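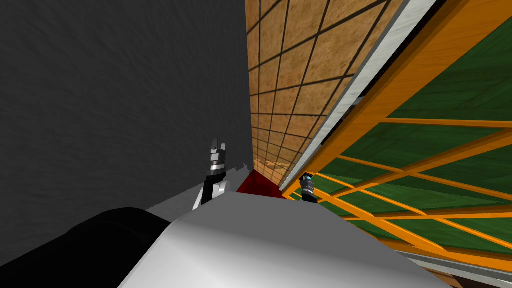 I have been putting off the equipment budget for the better part of the winter, and last night I finally sat down with a pot of tea and the quotes spread all over the kitchen table. What we need to settle, before anybody signs anything, is whether our little shop spends its money on a second real arm or on more time in the simulator. I keep going back to the simulated room with the tan tiles and the orange and green lattice, because it's where I do most of my thinking about reach. Two arms, each with its own gripper, one standing up and one pointing down, and not a lot of space in between! You can learn plenty from that before you have paid for a single bolt.

So, the numbers. Danar wants 3,460 dollars for the arm with its controller, and that doesn't include a gripper (I asked twice, and the second time I got a rather short answer). Flodetti comes in at 2,333 for something a bit smaller, gripper included, but the cable kit is another 300 and you really can't do without it. I had the cheaper one all but ordered in November, and then Krisztina Barta asked me over lunch what we would do when a finger pad wore out, and I had no answer at all. She is very good at that sort of question. The spare pads come in packs of three from a place called Byun, and I'm still waiting to hear how long they take to ship.

The other half of the argument is software. Grestarer sells a yearly seat for its simulator, and we have been getting by with one seat between us, which means a fair amount of calling across the room to see who is logged in. A second seat would make my days a great deal more pleasant. It would also let Brunello Caruso try his bin layouts while I'm working on mine, and he has been so patient about it that I feel guilty just writing this down.

My leaning, as of this morning, is the smaller arm with the cables and one pack of pads, and then the second seat once the spring invoices are paid. I'd like to draw up the bench first, full size, on brown paper on the floor, and see where the elbows want to go. The old bench is too shallow, I'm nearly sure of it, and lumber has to come out of the same pot of money.

If you have bought from either of these companies, do please write and tell me how the arm has held up. I'm holding off on the order until I hear back about the pads.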